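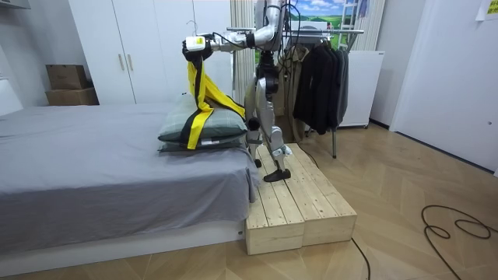
宿泊研修施設における枕の貸与数について、各施設のご見解を伺いたく投稿いたします。当施設（Jivholm研修センター宿泊棟、客室274室）では、開設以来、寝台一台につき枕を二個配置してまいりました。本年度の備品更新にあたり、本部より一個配置への変更を検討するよう指示があり、現在、運営規程の改正案を作成しているところです。写真では枕が二つ重ねられ、上に黄色のストラップが掛かっておりますが、このような紐状の物品や私物が枕の上に置かれた場合の取扱いも、規程上は明文化されておりません。併せてご教示いただければ幸いです。

論点は次の三点と考えております。
・一個配置とした場合、高さの不足に関する申出にどのように対応するか
・予備枕を客室内の収納に置くか、フロントでの貸出しとするか
・洗濯及び廃棄の周期を規程に明記するか、内規にとどめるか

投稿者：宿泊棟庶務
投稿日：7月4日（木）

――――――――

返信1
投稿者：北部合宿所事務室

お世話になっております。当所では三年前に二個配置から一個配置へ移行いたしました。結論から申し上げますと、移行そのものに大きな支障はございませんでしたが、予備枕の貸出事務が想定を上回り、夜間窓口の負担が増加いたしました。貸出簿への記入、返却確認、未返却分の照会に相応の時間を要しております。

一個配置を採用される場合は、貸出簿を紙で運用されないことをお勧めいたします。当所は宿泊予約システムのSkitoに備考欄を追加し、予約時点で枕の追加希望を受け付ける方式に改めました。これにより夜間の申出は減少しております。ただし、団体予約の場合は代表者が一括で入力するため、個々の利用者の希望が反映されないという問題が残っております。

――――――――

返信2
投稿者：リネン契約担当

契約実務の観点から申し上げます。枕の配置数を減らしても、リネン費が同じ割合で減少するとは限りません。枕カバーの洗濯単価は、契約数量に応じて段階的に設定されている場合が多く、数量が下の段階に移ると単価が上昇いたします。当方がKinyua社と締結している契約では、月間数量が一定の基準を下回ると基本料金の加算がございました。改正案の作成に先立ち、現行契約の数量条項をご確認ください。

枕本体につきましては、当方ではGelportの標準型を採用しており、直近の購入単価は2669円でした。側地の縫製は良好ですが、乾燥機の使用が認められていないため、梅雨時の予備確保が必要となります。この点、仕様書の段階で見落とされやすい箇所です。

――――――――

返信3
投稿者：衛生管理係OB

返信2のご意見に一部異論がございます。費用の議論に先立って、まず衛生上の基準を定めるべきではないでしょうか。二個配置の場合、利用者が実際に使用した枕がどちらであるかを清掃時に判別することはできません。したがって二個とも交換するのが原則となりますが、現場では「使用した形跡がない」との判断で下の枕のカバーを据え置く例が見受けられます。私の在職中にも、点検の結果、据え置きが常態化していた階がございました。

一個配置であれば、この判断自体が不要となります。配置数の問題は、清掃手順の確実性の問題として整理されることを望みます。

なお、枕の上に置かれた物品につきましては、連泊中の客室であれば「触れない、動かさない」を原則とし、カバー交換を見送った旨の票を残す運用が適当と存じます。退室後の客室であれば遺失物として扱い、発見場所を「枕上」まで記録してください。「客室内」とだけ記載された記録は、後日の照会の際に役に立ちません。

――――――――

返信4
投稿者：リネン契約担当

返信3について申し上げます。衛生基準を優先すべきとのご趣旨に異存はございません。しかしながら、据え置きの問題は清掃仕様書の不備に起因するものであり、配置数を減らす理由としては弱いと考えます。当方では仕様書に「使用の有無を問わず全数交換」と明記し、月次の抜取検査を実施しております。二個配置のままでも是正は可能でした。

また、連泊中に物品があるたびに交換を見送るとの運用には賛成いたしかねます。長期研修の利用者は枕元に私物を常時置いていることが多く、この運用では何日もカバーが交換されない客室が生じます。あらかじめ交換日を掲示し、当日は寝台上を片付けていただくよう依頼するのが現実的です。

――――――――

返信5
投稿者：衛生管理係OB

交換日の掲示は当方も試みましたが、掲示をご覧にならない方が一定数おられました。その場合に清掃員が物品を移動してよいのか否か、結局はそこに戻ってまいります。移動を認めるのであれば、移動先を机上に限定するなど、具体的に定める必要があります。「適宜移動」との文言では、紛失の申出があった際に清掃員個人が責任を問われかねません。

――――――――

返信6
投稿者：湖畔寮運営課

横から失礼いたします。当寮では、利用者アンケートに枕に関する設問を設けております。直近の回では200名から回答を得ました。このうち26名が、自由記述欄で枕の高さに言及しております。内訳は「高い」と「低い」の双方があり、いずれか一方に偏ってはおりませんでした。

この結果を踏まえ、当寮では高さの異なる枕を一個ずつ、計二個配置することといたしました。同じ枕を二個置くよりも申出は少ないというのが現場の実感です。もっとも、比較のための調査は行っておりませんので、あくまで参考としてお受け取りください。

運用上の難点は、清掃後の再配置です。外観が似ているため、低い枕ばかりが二個並ぶ客室が生じました。現在は側地の縫い目に色糸を入れて区別しております。カバーを掛けた状態では色糸が見えないため、カバーを掛ける前に確認する手順としております。

――――――――

返信7
投稿者：北部合宿所事務室

返信6の方にお尋ねいたします。二種類の枕を配置する場合、上下の順序は統一されていますでしょうか。当所で試行した際は、高い枕を下に置いたところ、就寝時に上の枕だけを使用される方が大半で、高い枕の存在が認識されませんでした。並べて置く方式も検討いたしましたが、寝台の幅が狭く、壁側の枕が隙間に落ちるとの報告を受けて断念しております。

――――――――

返信8
投稿者：湖畔寮運営課

順序は、低い枕を上、高い枕を下として統一しております。ご指摘のとおり下の枕に気付かれない例があったため、客室案内の冊子に一行、「枕は高さの異なる二種類です」と追記いたしました。効果のほどは測定しておりません。

壁側の隙間につきましては当寮でも同様の事例がございます。寝台を壁に密着させると今度は寝具の整頓に支障が出るため、現在も解決には至っておりません。

――――――――

サイト内検索　キーワードを入力してください　検索　詳細条件を表示

――――――――

返信9
投稿者：宿泊棟庶務

皆様、詳細なご教示を賜り厚く御礼申し上げます。返信2のご指摘を受けて現行契約を確認いたしましたところ、数量の下限に関する条項がございました。次回の契約更新は来年4月であり、それまでの間に配置数を一律に減らすことは、費用面で利点が乏しいと見込まれます。

つきましては、改正案を次のように修正する方向で調整いたします。

一　枕の配置数は、当面の間、寝台一台につき二個とする。
二　枕カバーは、使用の有無を問わず全数を交換する。
三　連泊中の客室においては、交換日を前日までに掲示する。
四　交換日に寝台上に物品がある場合の取扱いは、別に定める。

第四項につきましては、返信3及び返信5のご意見と、返信4のご意見とが分かれておりますので、施設内で改めて協議いたします。移動先を机上に限定する案を軸に検討したいと存じますが、机上が既に物品で占められている場合の扱いが未定です。

二種類の枕の配置は、一部の階で試行できないか、調達担当に照会中です。

――――――――

返信10
投稿者：衛生管理係OB

第二項が明記されるのであれば、配置数については固執いたしません。ただし、全数交換を定めた以上は、検査の方法も同時に定めてください。検査のない規定は遵守状況を確認できません。

第四項については、机上が占められている場合は移動を行わず、未交換の票を残すこととし、翌日に再訪する旨を定めれば足りると考えます。

――――――――

返信11
投稿者：リネン契約担当

翌日の再訪は、委託清掃の場合、別途の作業として請求される可能性がございます。仕様書に「再訪一回を含む」と記載できるかどうか、受託者と事前に協議されることをお勧めいたします。当方の契約では、この文言を加えるにあたり単価の見直しを求められました。

併せて、枕本体の廃棄周期についてはまだご意見が出ておりません。当方は三年としておりますが、側地の傷みよりも中材のへたりが先に進むため、二年に短縮すべきとの意見も内部にございます。他施設の例がありましたらお知らせください。

――――――――

返信12
投稿者：湖畔寮運営課

当寮では年数による一律の廃棄は行っておりません。年に一度、全数の厚みを計測し、購入時の七割を下回ったものを更新の対象としております。計測には二名で二日を要します。計測票の様式が必要でしたら、個別にご連絡ください。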